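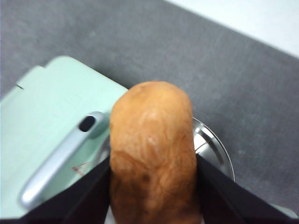 A brown potato with one dark blemish and a fair amount of wrinkling. Peel, plant or pitch?

The Potato at the Back of the Drawer

Every kitchen has a potato that has been passed over. You reach into the bag on a weeknight, your fingers find it, and your fingers keep going. It's a little wrinkled. It has a spot. There's a smoother one underneath, and the smoother one gets to be dinner.

I have been thinking about this potato more than is healthy, because in September I agreed to stop buying new ones until I had eaten the old ones. The idea came from Obsa Tekleab, who teaches a night class on using up groceries in the back half of a hardware store called Butel, between the paint counter and the mops. The class costs 11 dollars. You bring whatever you are ashamed of in a paper bag.

My bag held potatoes, mostly, and an onion that had begun a new life. Tekleab tipped it all out on the table and went through it the way a customs officer goes through a suitcase. She presses each potato with her thumb, turns it over, and announces a verdict.

"Firm, firm, soup, firm," she said. "What did this one do to you?"

The wrinkles, she explained, are mostly a matter of water. A potato goes on losing moisture after it's dug, and the skin, having been cut to fit a plumper tenant, starts to crease. If it still feels firm when you squeeze it, peel it and carry on. If it gives like a stress ball, or leaks, or smells like a basement, it goes out. Small sprouts can be dug out of a firm one. Green is another matter. Green skin is a warning that bitter compounds are building up, and a potato that has gone properly green, or tastes bitter, should leave the house.

Then there's the dark spot, the thing that sends most of us back into the bag for another. Usually it's a bruise or a nick that healed over, and the tip of a peeler takes care of it. Sometimes it's the front door to something worse. The only way to find out is to cut, and a surprising number of grown adults would sooner throw away a whole potato than look inside one. I was one of them. I own a peeler with a little loop on the side whose purpose I had never asked about. (It's for this.)

Storage took up the second half of the evening, and I did badly. Tekleab wants potatoes somewhere dark, cool and airy, in a paper bag or a basket. I had been keeping mine in a sealed plastic tub over the dishwasher, conditions she compared to a cruise. She also wants them away from the onions, on the grounds that the two make each other worse. I know couples like that.

Her own potatoes live in a closet under the stairs, beside the vacuum, in an open crate with a dish towel over it. She sorts through them every other week. One rotten potato in a crate will work on its neighbors, and she described finding it by nose with more feeling than I've heard in some eulogies.

Class ended with a pan of hash made from everybody's rejects. Mine went in with a stranger's limp carrots and half a cabbage the color of an old paperback. It took 30 minutes on a burner that had opinions, and there was none left over. A man who had said at the start that he only came in for caulk had two helpings.

Back home I emptied the tub, moved the onions to a hook by the door, and found a shoebox for the potatoes that seemed unlikely to be missed. I've since made soup twice, a gratin that set off the smoke alarm, and one flat gray pancake I ate standing up. The supply is holding out better than I'd hoped, or feared.

There's still one in the box I haven't gotten to. It has a crease down the side like a slept-on cheek, and every few days I give it the thumb. Firm, so far. I'm thinking baked, with too much butter, on a night when no one else is home.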